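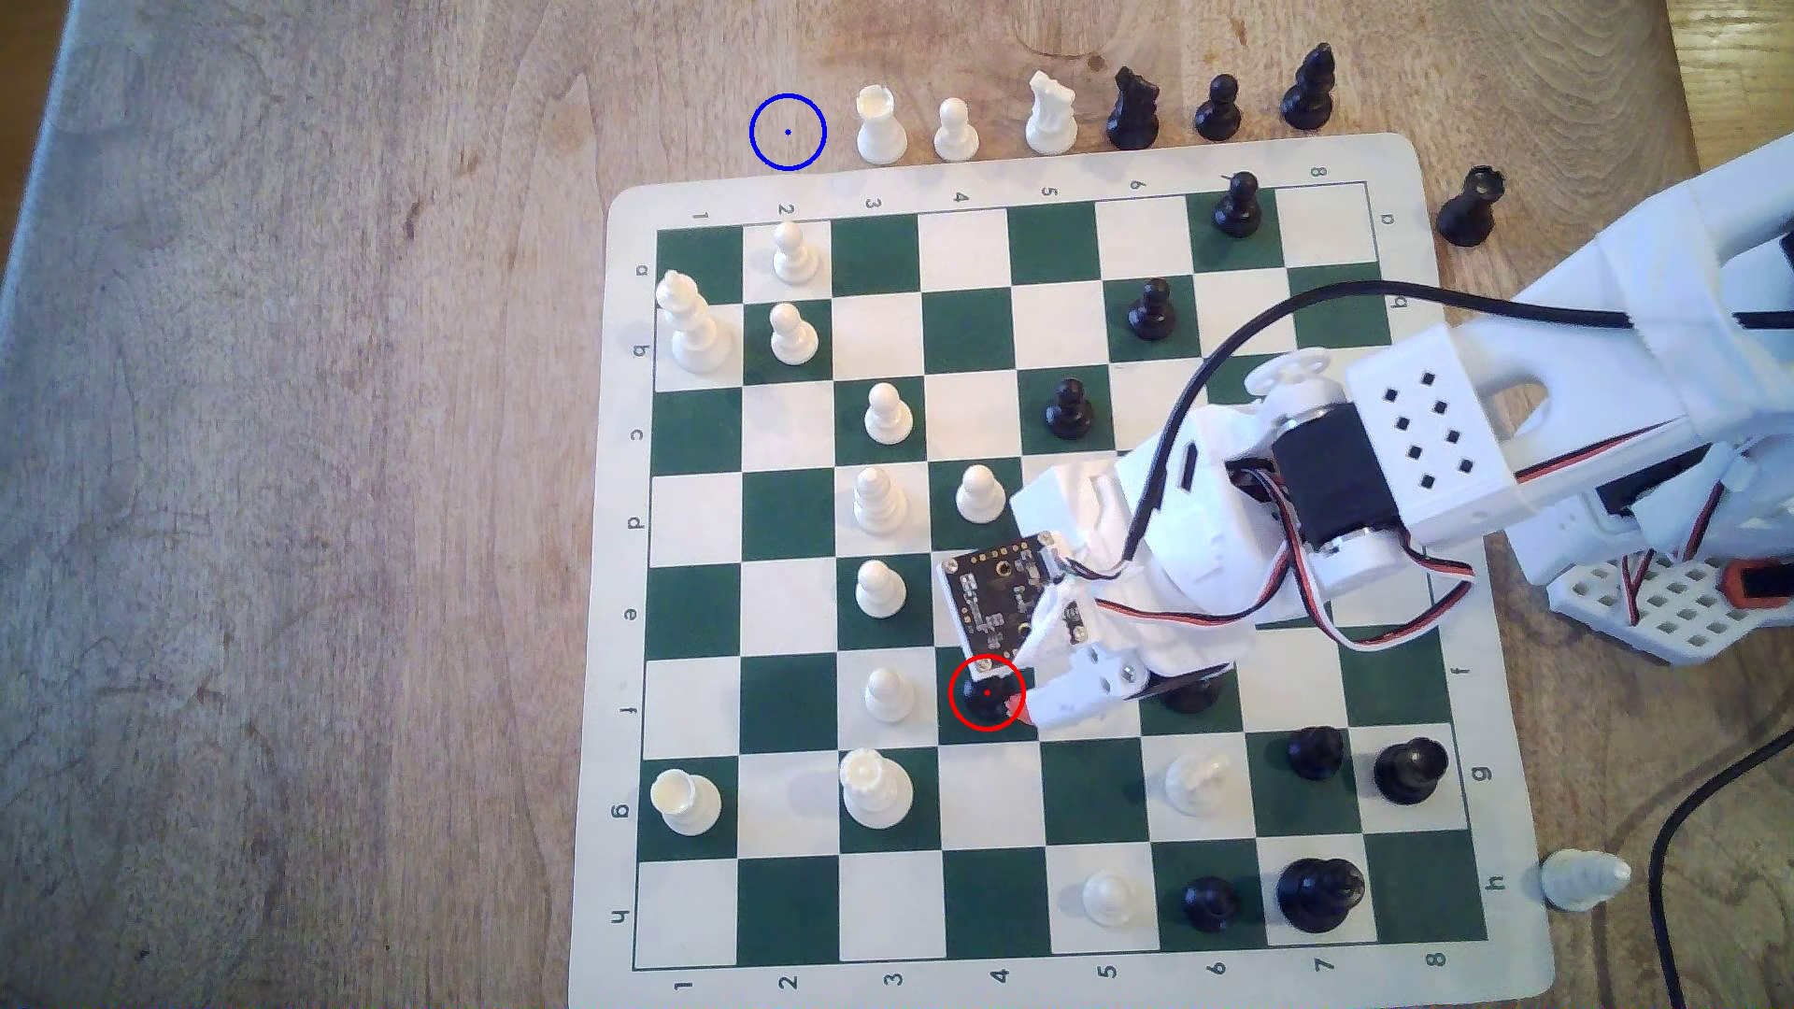
Notes for the Nakemport branch evening. Start with who I am: fourteen years letting and selling flats, the last six of them training new agents. Say that tonight covers the viewing record and nothing else. People always ask about fees, so tell them fees are for September. Then the chess comparison. A chessboard has letters down the sides and numbers along the top and bottom, so any square can be named and any game written down and played through again later. The pieces already taken stand beside the board. A viewing record should work the same way: someone who wasn't at the flat can read it and follow what went on.

What goes in it. Date, time, who came, who let them in, which rooms they saw, what they asked, what we answered. Write the answer in full. "Told them about the lease" is no use to anyone.

The Donell case (keep this short). Buyer said our agent promised a parking space. Agent said he hadn't. No record either way. It took 70 emails to settle and we paid 1,000 pounds towards the survey.

Pause for questions.
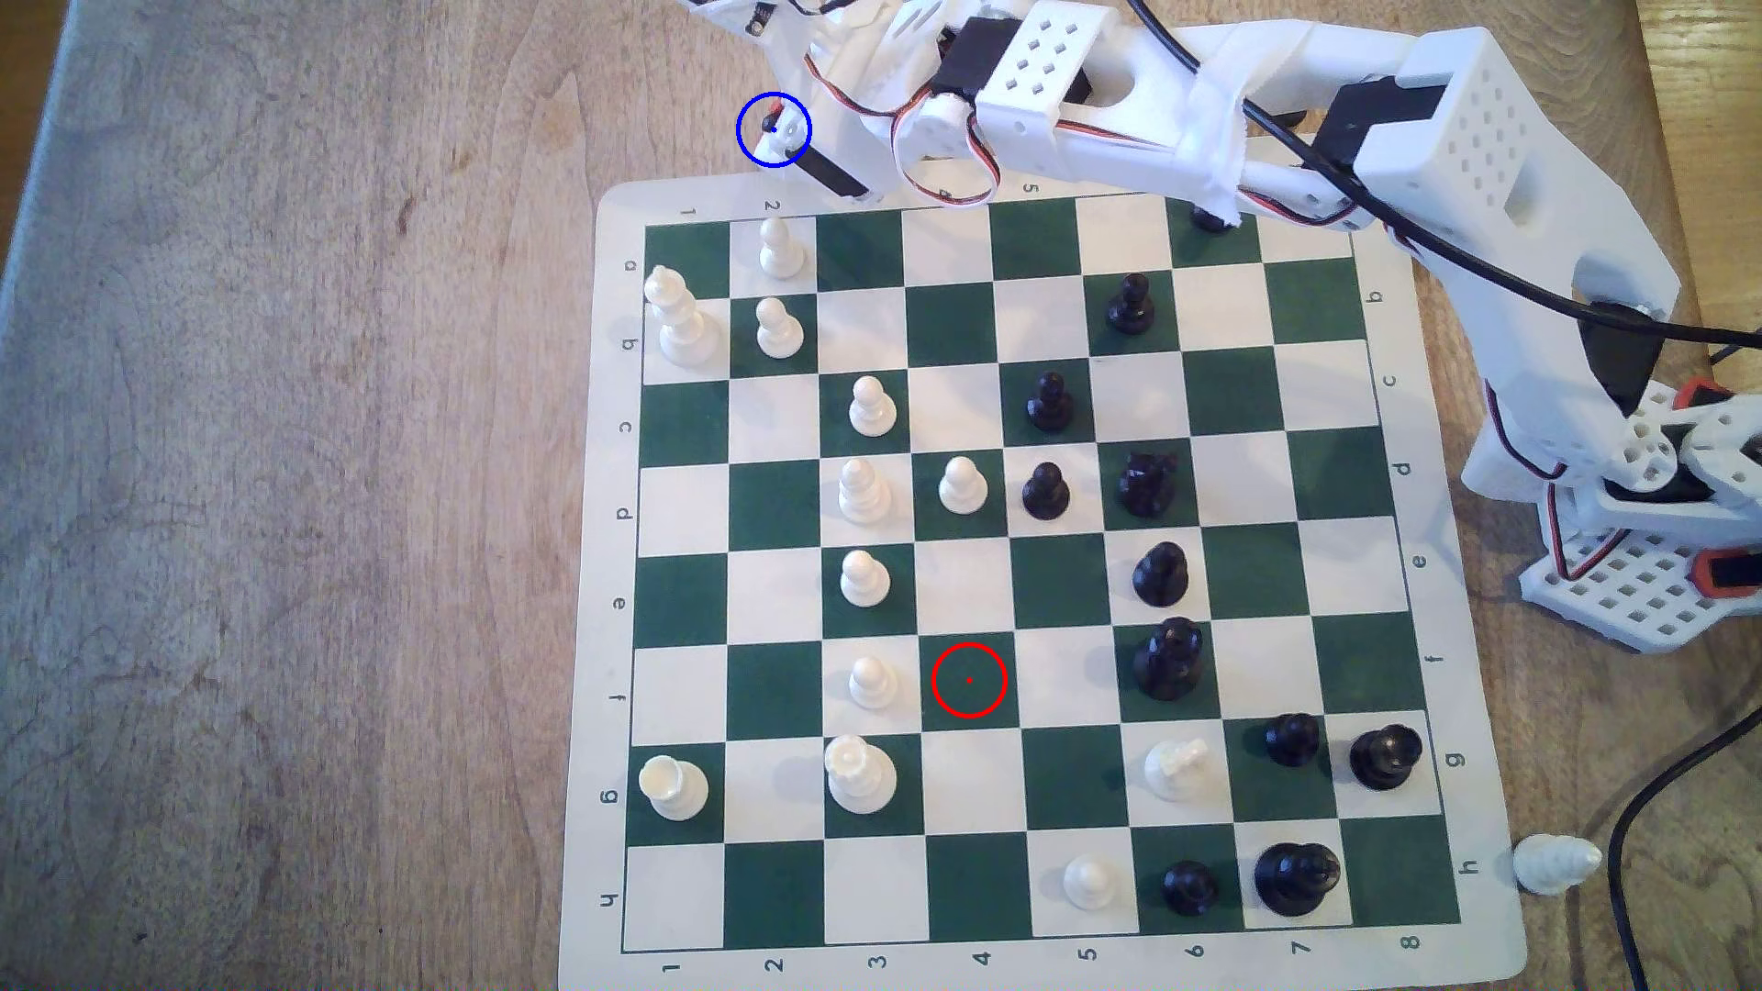 Next, how long to keep records. At Rudent we keep ours for the life of the file plus six years. Rimantas Juška went through the old ones last winter, 2,431 of them, and found most of the gaps were in second viewings. Agents treat a second viewing as a chat. Ask the room who writes theirs up the same day. Wait for hands.

Handout: the one-page form. Jordan Tindall has the copies at the back. Raudsepp use a longer version with a box for keys returned, and I'd copy that box if your branch holds more than one set.

Read out the two sample entries, the poor one first. Let them say what is missing before I do.

Finish by quarter past. Forms back to Jordan by the door.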